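Reusing the cups: an interview with Dae-han Koo of Mindel

Dae-han Koo has managed the household service at Mindel for nine years. The residence lets furnished rooms to families who need to live near the hospital for a few weeks or months, and his department looks after bedding, kitchen supplies and the shared cupboards on each floor. In October the residence adopted a new procedure for used and surplus paper cups. Mr Koo agreed to explain it for the residents' bulletin.

The question of cups first arose during the annual stock check. Five floors had each been ordering their own supplies, and the designs had multiplied over time. "We counted 2115 cups in the building," Mr Koo said. "Many were in opened sleeves at the back of a shelf. Families had left others behind when they moved out, from birthdays and so on. Each floor believed that it was short, and each floor was placing orders."

Under the procedure, opened sleeves are brought together once a month and sorted before anything new is bought. Clean cups in good shape return to the floor kitchens. Those with a bent rim or a soft base are set aside for the children's craft cupboard. Cups that have been drunk from go to waste in the ordinary way and are not part of the exercise.

Mr Koo was asked why the sorting takes place in a bedroom and not in one of the kitchens. He replied that the kitchens are in use from early morning and that their worktops are needed for food. "A room between two tenancies is quiet, and a bed is a good height for the back. The sheet is one that is due for the laundry in any case. You tip the cups out and they stay where they fall. On a worktop they roll to the floor, and then they have to be thrown away."

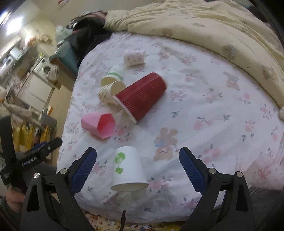 He prefers to work in small batches. A whole sleeve emptied at once, he explained, encourages people to hurry, and damaged rims are then missed. "I ask the staff to pick up each cup and look into it. Then they turn it over and look at the base. It is slow for the first ten minutes and after that the hands know what to do."

The variety of designs has proved harder to manage than the number. Paper cups of different makes seldom stack well together, and a mixed stack tends to lean or jam. The residence has therefore decided to keep like with like wherever possible. Odd cups are placed in a separate box, supplied by Sikwood, which stands beside the craft cupboard on the second floor. Mr Koo said that patterned cups are the first to be taken from it. "The children choose by colour. A plain white one can wait a long time."

Some residents have asked whether paper cups should be provided at all. Mr Koo considers the question a fair one. China mugs are available in every kitchen and he would like to see them used more often. He noted, however, that families returning late from the wards do not always wish to wash up, and that visitors frequently bring small children. "I would not take the cups away from them. I would like us to finish what we have before we open more."

The stock record is now kept on a single sheet, which replaces the five separate lists. Ms Pyo at the front desk holds the current copy and enters the totals after each sorting. Floor staff who require cups between sortings should apply to her, stating the size wanted.

Mr Koo was reluctant to predict when the next order would be placed. He expects the present stock to last through the winter, provided that opened sleeves continue to be handed in. Residents who find cups in their rooms on arrival are asked to leave them on the shelf by the door, where the household staff will collect them at the weekly change of linen.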